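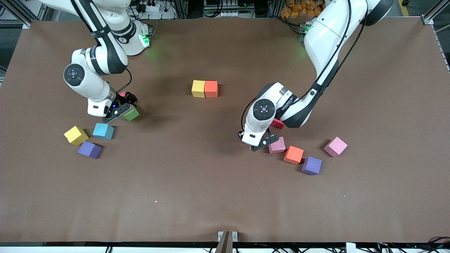

About Darusel

Darusel is a reference service for television drama. We publish cast lists, episode guides, broadcast histories and short career summaries for actors in serial drama, with an emphasis on series that are sold outside their country of origin. The service is used by listings magazines, entertainment websites, subtitling firms and viewers.

What we hold

The database covers productions from 45 countries. Each series record contains the original title, the titles used abroad, the number of episodes as first shown and the number as re-edited for export. These figures often differ. A two-hour episode is commonly split into three parts for daytime broadcast, and our episode tables list both versions side by side.

Each actor record contains credited roles, the years in which each role was played and the name of the dubbing actor where one is credited. Stage names and birth names are held in separate fields and can both be searched.

Sources

Credits are taken from the closing titles of the broadcast version. Where closing titles have been cut, we use the press material issued by the producer. Interviews are used for career summaries only and are cited with the publication and issue. We do not record relationships, home addresses, health matters or the names of children. Parents and siblings are listed only if they hold a screen credit of their own.

Sections

Rillau is the public website. It is free to read and is updated every night.
Aranda is the data feed for publishers. Subscribers may take up to 200 records a day on the basic plan.
Jivham is the picture desk, which licenses publicity stills and premiere photographs on behalf of 40 agencies.

Corrections

Actors, agents and readers may ask for a correction using the form on any record. Please give the series title, the episode number and the source. Records under review carry a grey marker until the check is complete. A list of changes to the database is published each December.

Page last revised 15/05/2023.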